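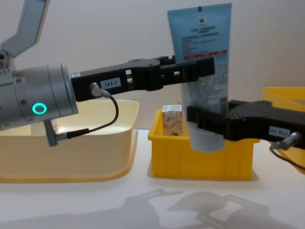
Bathroom shelf sort-out: tubes, bottles and the yellow bins

The shared bathroom shelves at Nadunwood were cleared on the first Saturday in March and most of what came off them has now been gone through. Thank you to everyone who took their own things home beforehand. What was left came to 155 items, and Charito Manalastas has written them all down in the blue notebook in case anyone is missing something.

Face wash and hand cream made up the biggest share. There were also a good many shampoos, a few sun creams from last summer and one very old tin of talc that went straight out. Anything with a name on it has been put in the owner's pigeonhole. Anything without a name has been sorted as follows.

Cream bin: things that still need checking. If you are helping and you aren't sure about something, put it in the cream bin and leave it for Charito or Yogesh Pant.

Yellow bins: things that are staying. Squeeze tubes go in cap down, so that what is left runs towards the opening and you don't have to fight the last of it out. Please don't lay them flat under the bottles. We did that last year and two of them split at the seam.

Tubes with a flat sealed end are easy to sort because the seal is often where the date is stamped. Look there first, then on the back among the small print. Some only have the little open jar symbol with a number and an M, which is the number of months the product keeps once it has been opened. If you can't tell when it was opened, it goes in the cream bin.

Several of the tubes have their labels in Chinese, Korean or Spanish. Please don't throw these out only because you can't read them. Yogesh found that 9 of the things put aside for the rubbish last time were perfectly good and had simply not been looked at properly. Ask in the kitchen and somebody will usually be able to read it for you. 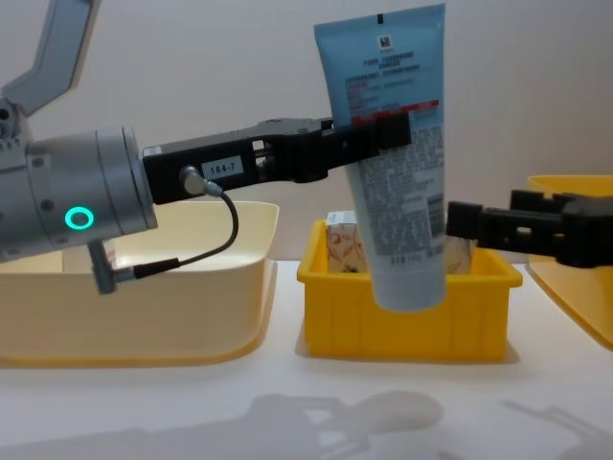

Page last changed: Wednesday, July 5, 2023

Since the first version of this item went up, a few people have asked what happens to empties. Rinse bottles and put them in the ordinary recycling with the lids back on. Tubes are more of a nuisance. The council lorry doesn't take them from us, so they go in the carrier bag on the back of the door and Montserrat Serrano drops them at the collection point in Birkett when she is passing. Squeeze them out well first and keep the caps on.

The new places are these. Face and hand things are on the middle shelf, hair things on the bottom one, and the top shelf is for spare soap and toilet rolls only. Tall bottles don't fit under the middle shelf, so don't force them.

If you would like to keep your own things in the bathroom, write your name on them in marker. Pen rubs off a shiny tube within a week. There is a marker on a string by the mirror.

The next sort-out will be in the autumn. Citlali Lozano is keeping the list of helpers and could do with two more people for the afternoon. The notebook is in the kitchen drawer until then.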